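Revista > Números anteriores > Estudios de cine documental > Artículo
Archivado en: Imagen y proyección, Cine documental, Investigación

3. Los negros de Drokmont: lo que conserva la sombra en la sala

Jacinto Quintero
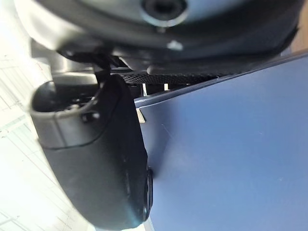
El negro es, para quien estudia la proyección del documental contemporáneo, uno de los asuntos más apasionantes y peor atendidos. Se ha escrito mucho sobre el color y sobre la textura del grano, pero casi siempre se da por hecho que una zona oscura es una zona sin información, y Drokmont, el largometraje de Kolář que nos ocupa, demuestra plano tras plano que en la oscuridad caben cosas muy distintas. Una superficie lisa de color carbón, con brillos suaves que siguen su curva, se lee como volumen aunque apenas se separe del negro absoluto; a su lado, un recubrimiento negro mate se lee como masa, y hace falta una línea de unión muy tenue para que el ojo le encuentre el relieve (figura 1). Lo que nos interesa es qué queda de esa diferencia cuando la copia llega a una sala real, con su pantalla, su luz de emergencia y su público. La respuesta, como se verá, depende menos del proyector de lo que esperábamos.

Conviene recordar cómo está construida la película. Kolář rueda el edificio de Drokmont, una antigua central térmica, casi siempre al caer la tarde, y deja que los interiores se hundan por debajo de lo que muchos directores de fotografía considerarían prudente. En el capítulo anterior llamábamos a este procedimiento «sombra habitada». El término nos sigue pareciendo útil: la sombra de Kolář tiene escaleras, tuberías, un hombre que barre, y el espectador los va descubriendo a medida que se le acostumbra la vista. El plano de la sala de calderas, el más largo de la primera mitad, es un ejemplo magnífico. Al principio solo se distingue la ventana del fondo. Después aparece el borde de una barandilla, más tarde el suelo mojado, y cuando por fin se ve al vigilante sentado uno comprende que llevaba allí desde el primer instante.

Para este apartado comparamos dos copias digitales de la película. La primera es la que circuló en el estreno; la segunda, una versión corregida que el propio Kolář supervisó en el laboratorio Pukness, con los tonos bajos ligeramente levantados. Ambas se proyectaron en el cine Skirngate, una sala con capacidad para hasta 400 espectadores y con una pantalla de ganancia baja que agradece mucho este tipo de material. La sesión principal tuvo lugar el jueves 19 de julio de 2018, con la sala cerrada al público general y las luces de los pasillos en su posición habitual de servicio. Nos pareció importante no apagarlas: ningún espectador de Skirngate ha visto jamás Drokmont en oscuridad completa, y un resultado obtenido en esas condiciones habría servido de poco.

Se pidió a los asistentes que señalaran en una hoja el momento en que reconocían cada elemento del plano de las calderas. Las hojas válidas fueron 300 y se repartieron por igual entre las dos copias. Las respuestas se ordenaron después según la butaca, porque sospechábamos que la distancia a la pantalla pesaría mucho. Y pesó, aunque en un sentido que nos sorprendió de veras. En las filas delanteras la copia de estreno permitía reconocer al vigilante casi tan pronto como la corregida; en las últimas, junto a las puertas, la versión de Pukness sacaba una ventaja clarísima. La luz verde de las salidas alcanza ahí el borde inferior de la pantalla y borra los tonos más bajos - justo los que la primera copia reservaba para la figura sentada.

Hay un segundo resultado, que a nuestro juicio vale tanto como el primero. Al terminar la proyección, los asistentes podían escribir unas líneas sobre lo que habían sentido durante el plano. Entre quienes vieron la copia de estreno abundan las palabras de espera: «creía que no pasaba nada», «me incliné hacia delante», «busqué». Entre quienes vieron la corregida predominan las descripciones del lugar, muchas de ellas precisas y hermosas, en las que la caldera, la barandilla y el vigilante aparecen mencionados casi de un tirón. Son dos películas algo distintas. La primera hace trabajar al espectador y la segunda le enseña el edificio con mayor generosidad, y no vemos motivo para declarar que una traiciona a la otra, sobre todo cuando el director firma las dos.

El caso de los exteriores es más sencillo. El patio de carbón, filmado con el cielo todavía claro, ofrece un contraste tan marcado que las diferencias entre copias se reducen a la franja inferior del muro oeste. Allí la versión corregida recupera las juntas de los ladrillos y la de estreno las funde en una sola mancha. Muy pocas hojas mencionan este detalle; las que lo hacen proceden, sin excepción, de la parte central del patio de butacas.

Queda por tratar el sonido, que en Drokmont guía la mirada de una forma extraordinaria. El vigilante tose una vez, muy bajo, antes de que se le vea. Varios asistentes anotaron el reconocimiento de la figura en ese preciso momento, con independencia de la copia y de la fila, y es posible que la tos haya acortado las distancias entre los grupos. Para separar ambos efectos repetimos la prueba sin banda sonora con un grupo más reducido, también en Skirngate, y sus resultados se exponen en el apartado 4, junto con las mediciones de luminancia de la pantalla.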